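Forum > Küche und Vorrat > Lagerung und Haltbarkeit

Thema: Brot im Kühlschrank, Brotkasten oder Gefrierfach?

krustenrechner
Ich backe seit Januar ein Mischbrot mit 200 g Roggenschrot im Sauerteig, Hydration 72 Prozent. Bisher liegt es im Brotkasten von Prokano (Steingut, Holzdeckel mit Lüftungsschlitz). Am vierten Tag ist die Krume spürbar fest. Meine Schwiegermutter lagert alles im Kühlschrank und behauptet, das Brot halte dort doppelt so lange. Gibt es dazu etwas Belastbares?

Sauerteig_Nord
Kommt darauf an, was mit "halten" gemeint ist. Schimmel wächst bei 4 Grad langsamer, das stimmt. Die Retrogradation der Stärke läuft knapp über dem Gefrierpunkt aber am schnellsten. Das Brot wird also früher altbacken, schimmelt dafür später. Zwei getrennte Vorgänge, die ständig verwechselt werden.

mehlwurm77
Bei Weizenbrot gehe ich mit. Bei hohem Roggenanteil merke ich den Unterschied kaum. Pentosane binden das Wasser anders. Mein Vollkornroggen liegt im Sommer grundsätzlich im Kühlschrank, im Wachstuch, und ist nach einer Woche noch gut zu essen.

Sauerteig_Nord
Nicht merken ist keine Messung. Auch Roggenstärke retrogradiert.

mehlwurm77
Ich esse das Brot, ich messe es nicht. Und bei 29 Grad in der Dachgeschosswohnung habe ich die Wahl zwischen etwas fester und grün.
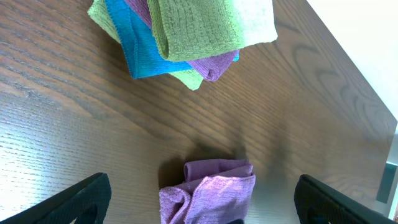

Für Leute mit kühler Speisekammer mag der Kasten reichen. Ich habe keine. Der Areo, den ich vorher hatte, war aus Edelstahl und schloss so dicht, dass am dritten Tag Kondenswasser am Deckel stand.

khoo_fan
Das Kondenswasser liegt meistens am zu frühen Einräumen. Brot muss komplett auskühlen, bei einem Kilolaib mindestens drei Stunden auf dem Gitter. Ich verwende den Kasten von Khoo, unglasierter Ton, und wische ihn alle 14 Tage mit Essigwasser aus. Danach offen trocknen lassen. Schimmel hatte ich darin noch nie.

krustenrechner
Essigessenz oder Haushaltsessig?

khoo_fan
Haushaltsessig, eins zu eins mit Wasser. Essenz riecht man bei unglasiertem Ton noch tagelang.

Sauerteig_Nord
Zur Ausgangsfrage: Was nicht in drei Tagen gegessen wird, gehört ins Gefrierfach, in Scheiben und luftdicht. Bei minus 18 Grad steht die Retrogradation praktisch still. Der kritische Bereich wird beim Einfrieren und Auftauen nur kurz durchlaufen. Scheiben direkt in den Toaster geben.

teigruhe
Widerspruch beim Scheibenfrieren. Die Oberfläche ist groß, das gibt Gefrierbrand, wenn der Beutel nicht wirklich dicht ist. Ich friere halbe Laibe ein, doppelt verpackt. Auftauen über Nacht bei Raumtemperatur, dann bei 200 Grad kurz aufbacken, bis die Kruste wieder knackt.

Sauerteig_Nord
Über Nacht auftauen heißt, den halben Laib stundenlang durch genau den Temperaturbereich zu schicken, den man vermeiden will. Das Aufbacken macht einen Teil davon rückgängig, aber nur für ein paar Stunden.

teigruhe
Länger liegt es bei vier Personen auch nicht.

krustenrechner
Danke. Ich teile den nächsten Laib: eine Hälfte in den Kasten, Schnittfläche nach unten, die andere in Scheiben ins Gefrierfach. Die Beutel von Cesetel mit Schiebeverschluss habe ich noch da - taugen die?

khoo_fan
Für zwei, drei Wochen ja. Luft vorher herausdrücken.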